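Against the Glass Panel
8 April 2018

I have been asked three times since March when I am going to pull the round gauges out of my airplane. The question always comes in the same tone, the one people use to ask when you plan to see a dentist. I fly an old two-seat taildragger out of Fonddale, a grass strip with a windsock and a fuel pump that works when it feels like it. I have 2872 hours, most of them in airplanes with no more instruments than a pickup truck. I am not planning to pull anything out.

The sales pitch goes like this. A pair of screens replaces the whole six-pack, saves a few pounds, gets rid of the vacuum pump, and shows you terrain, traffic, weather and your own wing angle in bright colors. You will be safer because you will know more. I agree with the part about the vacuum pump. Mine has quit twice, and I didn't miss it either time, which tells you how much cloud I fly in.

It's the second half I have trouble with. Knowing more is only worth something if you have time to look at it, and on short final into Utholm with the wind coming over the trees I have no time at all. I want to see airspeed out of the corner of my eye. A needle does that. I know where it should point, and if it's pointing somewhere else my hand has moved before I have read anything. A strip of numbers rolling up and down has to be read.

Segundo Guzmán, who has the hangar across from mine and put a full glass panel in his airplane last year, tells me I'd get used to it in 17 hours. He kept track. Fine, I believe him. But I rode with him to Dreta and back on a perfectly clear morning, and for most of the trip he was looking at a magenta line drawn over a highway we could both see out the window. He caught his altitude to the foot. He also didn't see the crop duster until I pointed at it. 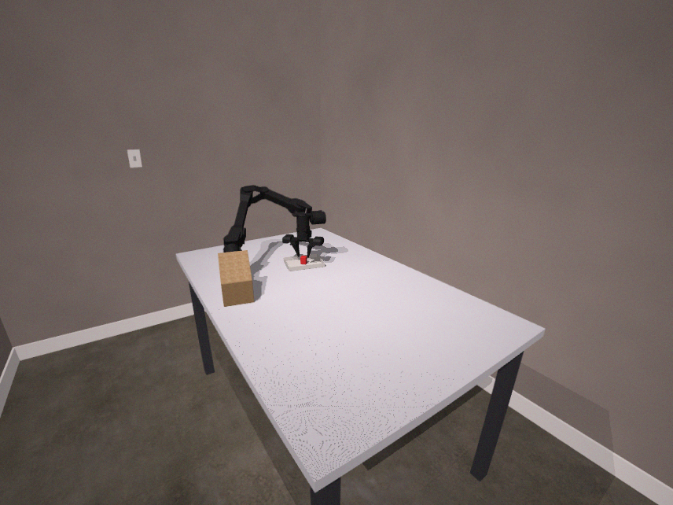
Computer rendering of a robot arm mounted on a white table.

I know one flight proves nothing. The people who sell this equipment know it too, and yet the case for the screens is mostly made of single flights: the fellow who got caught on top and was saved by synthetic vision, the student who found the runway in haze. I would like to hear how many of those flights would have been started at all with a plain panel. My guess is that a good share of the trouble these boxes get people out of is trouble they were brave enough to fly into on account of the boxes. I can't prove that. I just notice that the brochures don't bring it up.

Then there is the matter of who fixes it. Venkatesh Rao has done my annuals for as long as I have owned the airplane. When my altimeter got sticky he sent it to a shop in Oral and it came back overhauled, with a tag on it. When Segundo's left screen went dark he waited 94 days for a replacement unit, and the old one went in the trash. Venkatesh likes the new stuff, by the way, and says I'm being stubborn. He may be right. He also bills by the hour.

If you fly real instrument weather, or haul your family 200 miles at night, buy the screens and learn them properly -- and I mean properly, with an instructor, under the hood, with things failing. I have no quarrel with that. My quarrel is with the idea that every weekend flyer with a grass strip and a sunny afternoon is behind the times until he has spent half the value of his airplane on a display.

I did buy a new compass. The old one leaked.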